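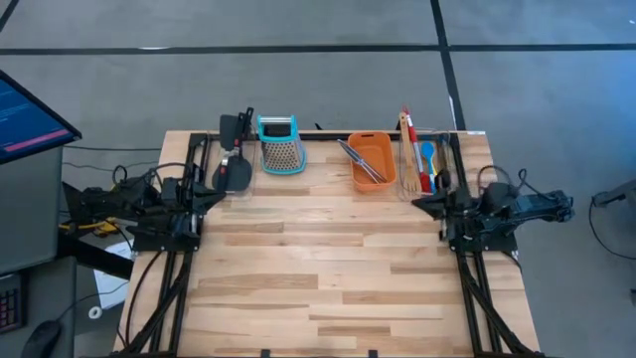

Butcher-block table, kitchen items along the far edge.

I have been looking at oil finishes for wooden worktops, mainly to settle which one goes on the new length in my kitchen. The old one was treated with whatever the previous owner had in the cupboard, and it went grey near the sink within a year.

There are two families worth considering. Mineral oil does not cure. It sits in the pores, slowly migrates and washes out, and has to be topped up for the life of the board. Drying oils (linseed, tung) react with oxygen and harden in place. They take longer to apply but need less attention later. Hardwax oils are drying oils with wax added, and most of the tins sold for worktops are of this type.

I bought two tins, Grino and Koskela, and cut test pieces from the same beech offcut. Sanding went 80, 120, 180. Going finer closes the surface and the oil takes less well. Each piece had three thin coats with a day between them, and the excess was wiped off after 15 minutes.

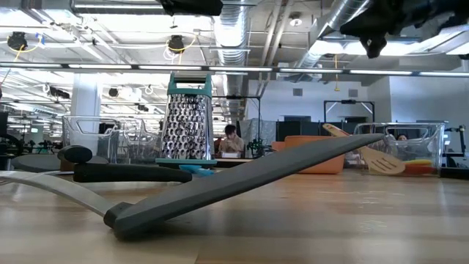
Tampere, February

The Koskela pieces had stopped smelling by the time I came back to them. Grino was still slightly tacky on the end grain, so I gave it another week near the radiator before testing. I then left a wet glass on each piece overnight. Koskela showed no ring. Grino showed a faint one that went after a light rub with a grey pad and a little more oil.

Cost is less clear. The Grino tin holds 1000 ml and the Koskela 527 ml (an odd size, but that is what the label says), and both were the same price. At three coats my worktop needs less than either tin, so the larger one mostly buys leftovers, and opened hardwax oil skins over in the tin.

I will use Koskela on the top face and finish the Grino on the underside. The underside does need doing - a board sealed on one face only will cup.

Oily rags go flat outdoors to dry, never in a heap in the bin. They can heat up and catch fire without any help.

Contact | Copyright Zaltero Notes | Back to top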